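Shahbazi, band meeting, 18/10/2020
Minutes as typed up by the drummer, again 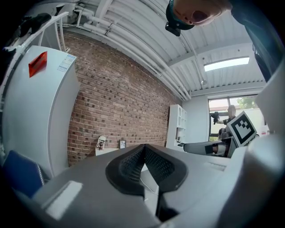
Edit Oláh wants it recorded before anything else that she never agreed to the record being called Kokport, that she was in the bathroom when it was voted on, and that a vote taken while the bass player is in the bathroom should not count. Recorded.

Present: the whole band, plus the sound guy, who left after item 3 and took the good chair with him.

1. Last minutes
Approved, with one correction. The word "noodling" in the section on guitar solos has been changed to "exploring." The guitar player thanks us for our understanding.

2. Album title
See above. The vote was run again with Edit in the room. Kokport got three, Tuveo got one, and one ballot said "whatever gets us home." Kokport stands. Edit asked what Kokport means. The singer said it was more of a feeling. Edit asked what feeling. Moved on.

3. Mixes
We listened to all 13 songs straight through, which took longer than the songs do on account of the arguing. Agreed points:
The snare on track 5 is too loud. The drummer disagrees and is writing this down.
The breakdown on "Salt Ladder" goes on for too long. Nobody could say how long would be right, so we will cut it in half and see if anyone misses it.
The clean vocals on "Under Glass" stay, against the wishes of the singer, who sang them.
The sound guy says the low end is mud. Asked whose fault that was, he looked at the guitar amp, then at the bass amp, then at his phone. Both guitars to be redone on the last two songs, in the lower tuning, with new strings this time.
Second round of mixes due before the next meeting.

4. Money
There are 1098 dollars in the band account. Mastering has been quoted at 722. The singer pointed out that this leaves enough for a fog machine. The drummer pointed out that it also leaves enough for the rent on the practice room, which we owe. A long talk followed about whether people come to a metal show for the fog. Rent passed, four to one. The singer may buy a fog machine out of his own pocket and may run it when the rest of us are not trying to see our pedals.
Edit is still owed gas money from the spring. She would like this to stop being funny.

5. The label
Flomport wrote back. They like the demo, they want to hear the rest, and they would like us to think about "a more direct chorus" on the first song. The first song does not have a chorus. It was agreed to write back and say we are thinking about it. The guitar player then suggested that we could in fact put a chorus in, and there was a silence that these minutes will not try to describe.
Action: Edit to answer the email, as she is the only one of us who answers emails.

6. Lineup
The guitar player asked whether we are looking for a second guitarist. We have had a second guitarist on three separate occasions. The first moved away, the next one found a band with shows, and the last one is thanked in the credits under a spelling he has complained about. Decided to stay as we are through the record – the second parts are already written and the same pair of hands can play them in the studio. What happens on a stage is a problem for when there are stages.
Correction to the credits: one L, not two.

7. Livestream in December
Tentatively yes. We would play the new record in order, no crowd, and no talking between songs from the singer, who has been told why. The drummer asked for one full run without stopping before we promise it to anybody. We have not yet had one. Last week's attempt got as far as the second verse of the third song, when a string went and the guitar player sat down on the floor.
Edit will ask about borrowing a second light. The current one hums in a key that does not suit us.

8. Any other business
Practice starts at seven. It was explained that this means playing at seven – not parking at seven.
The shirt design with the goat was rejected. The shirt design with the other goat was sent back for changes to the goat.
The singer asked if the minutes could be less sarcastic. Put to a vote. Two in favor, two against, and the drummer voted as secretary.

Next meeting when the mixes come in. Edit has asked that votes be held at the start, while everyone is sitting down.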